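Splitting the throw from the cinch: segment labels for interrupted sutures

I have been putting off writing up the labelling work because most of it is bookkeeping. Marleny Lozano asked me for a written version she could hand to the next student, so the long form is going here, where I can correct it later.

The task is the interrupted stitch on a flat tissue pad: drive the needle across the incision, pull through, throw, cinch, repeat the throws, cut. We record teleoperated demonstrations and train a policy to imitate them. The first policy, which we called Carside, was trained on whole stitches with no internal structure. It learned the approach and the needle drive reasonably well and then fell apart somewhere in the knot. Looking at the rollouts, I could not say where, as our only label was "stitch".

So the method change is a small one. Every demonstration is now cut into segments, each segment has a start and an end condition, and the policy is conditioned on the segment it is in. A separate classifier, Castaño, predicts the current segment from the video and the arm kinematics. The combined system is Jorach.
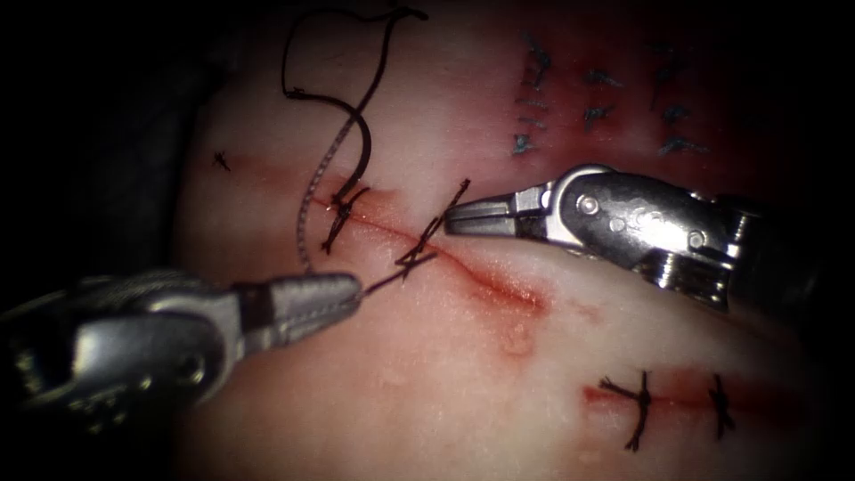 Thread under control of the left instrument at the second stitch, upper incision.

The hard boundary is the one between throw and cinch. In the kinematics a throw is a wrap motion followed by a grasp of the short tail, and a cinch is both tips moving apart along a line. On paper the boundary is the instant the separation velocity passes a threshold. In practice operators pause, re-grip, take up slack and pause again. Taking up slack looks exactly like a slow cinch if you only have joint positions. My first automatic labeller got it wrong often enough that I threw the output away and labelled by hand.

The hand-labelled set is 1512 segments from 804 stitches. Not every stitch contributed every segment. I dropped any segment where a tip left the view for more than a second, and I dropped all of the cutting segments, which are done with a different instrument and belong in their own data set. I also kept failed throws, labelled as failed. Leaving them out was a mistake in the Carside data, where the policy had never seen a missed grasp and had no idea what to do after one.

Rules I settled on for the boundaries:

Needle drive starts at first contact between needle and pad, and ends when the needle is released or re-gripped on the exit side.

Pull-through ends when the tail stops shortening. If the operator overshoots and feeds thread back, the feeding back is still pull-through.

Throw starts when either tip begins to travel around the other, and ends when the short tail is held.

Cinch starts at the held tail, including any slack. I stopped trying to separate slack from tension.
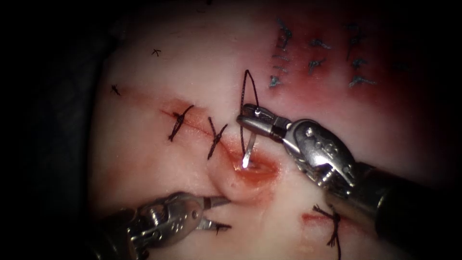 That last rule cost some precision and saved a great deal of argument. Two people labelling the same recording under the old definition disagreed on the cinch start in most stitches. Under the new one we disagree by a few video samples, well inside what the classifier can resolve anyway.

Camera views matter more than I expected. The fixed camera gives the layout of the pad and where the incision runs, but an instrument wrist can easily sit between the lens and the knot. The wrist view is close to the work and has a large shaft in it for much of the time. Castaño takes both. With the fixed view alone it confuses throw with pull-through. With the wrist view alone it handles the knot well and loses track during long travel moves, when there is little in view except pad. Adding kinematics to either one helps, though less than adding the second camera.

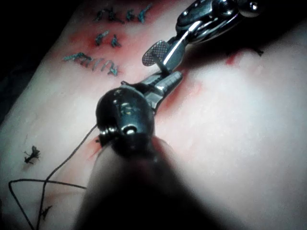
Why not let the policy learn the segments without labels?
We tried a latent-variable version with 10 discrete modes. It found stable modes, but they followed the operator's speed and habits more closely than the steps of the stitch, and they shifted whenever we retrained.

The evaluation was 100 attempts at a single interrupted stitch, half with Carside and half with Jorach, on the same type of pad. I alternated the two so that drift in calibration over an afternoon would affect both. An attempt counts as complete only if the knot holds when the tails are lifted. Jorach completed more than Carside, and nearly all of the difference came after pull-through. Needle drive success was the same for both, as it should be, given that nothing in that segment's training data changed.

I am not publishing the completion rates in this post. We changed the gripper force limit partway through the batch, and I want to rerun the affected attempts before putting a number on anything.

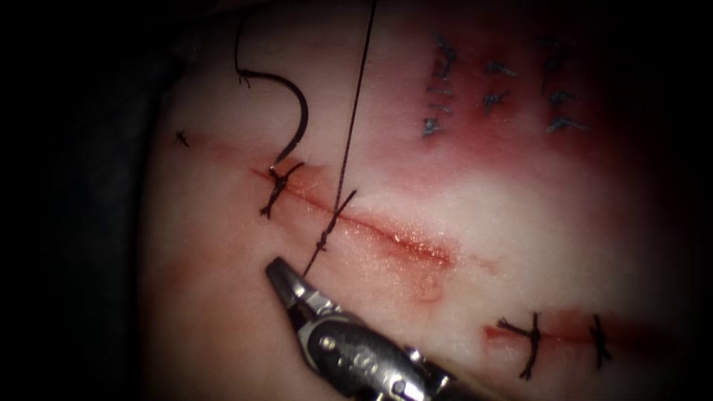
What I can describe is how the failures have changed. Carside would continue a motion that had already gone wrong, for instance cinching with no tail in the jaws. Jorach usually goes back to the start of the throw, and its characteristic failure is going back too many times. Each repeat moves the thread, and after the third or fourth the tail has often ended up somewhere awkward. A limit on repeats followed by a hand-back to the operator is the obvious stopgap. A better answer is probably a segment for tidying the thread, which our operators do constantly and which I have been filing under "other".

Known problems with the current labels, for whoever picks this up:

The "other" class is too large. It includes thread tidying, repositioning between stitches, and operators waiting with both tips parked.

Labels for the second throw are noisier than for the first, as the first is already partly covering the view.

All stitches come from two operators, both right-handed. The Clirerstead group has offered left-handed recordings, and I would like those in before the classifier is retrained in June.

The labelling tool writes segment ends as inclusive and the training loader reads them as exclusive. I correct for this in the loader. Please don't also correct it in the tool.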